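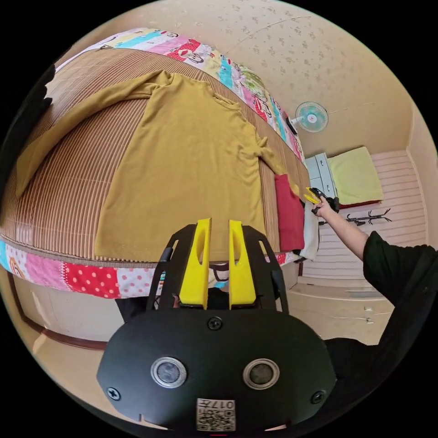
Summer mats: do you keep one on all year?

pomelo_rind
Okay, settle something for my household. I grew up sleeping on a woven mat in summer, and Mom rolled it up the second the nights cooled off. It's December, mine is still on the bed, and my husband thinks I've lost it. I just like how firm it is! Does anyone else leave theirs out, or am I wrecking it?

tidewater_jo
All year here. I throw a flannel sheet over it when it gets chilly and pull it off again in spring. I've had the same Karnon for ages and it's fine.

yeeman_yeh
Yee-man Yeh here, I mostly post in the quilting section. I'm going to disagree with Jo. The trouble with covering a mat is that damp gets stuck between the layers. Mine went spotty along one edge under a flannel sheet and I never got it clean. Now I wipe it down, stand it by a window until Sunday night and put it away rolled. Never folded - folding cracks the strips.

tidewater_jo
Maybe where you live. My apartment is so dry the doors shrink.

pomelo_rind
We're pretty humid, so that's a little scary. What do you wipe it with? I have half a bottle of Kullix under the sink.

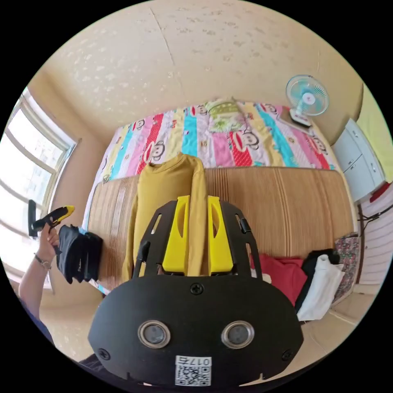
I also don't have anywhere to stand a rolled mat up. The closet is full of quilts, and behind the door is where the vacuum lives. Would under the bed be okay if I put it in an old pillowcase?

yeeman_yeh
Plain water and a well wrung cloth, then a dry one right behind it. Skip the cleaner, mine left a film that grabbed lint all summer. Under the bed is okay if you pull it out now and then. Cotton pillowcase, please, no plastic!

gravelpit500
Unpopular opinion, but mats are miserable in any season. They pinch arm hair. I paid $192 for a Görtz topper and I'm never going back.

tidewater_jo
$192 to sleep hot, enjoy.

gravelpit500
I sleep great, thanks.

pomelo_rind
Ha, my husband says the same thing about arm hair. I think I'll wipe it down this weekend and try the pillowcase. If I hate the soft bed it's coming right back out - I'll let you know in a couple weeks.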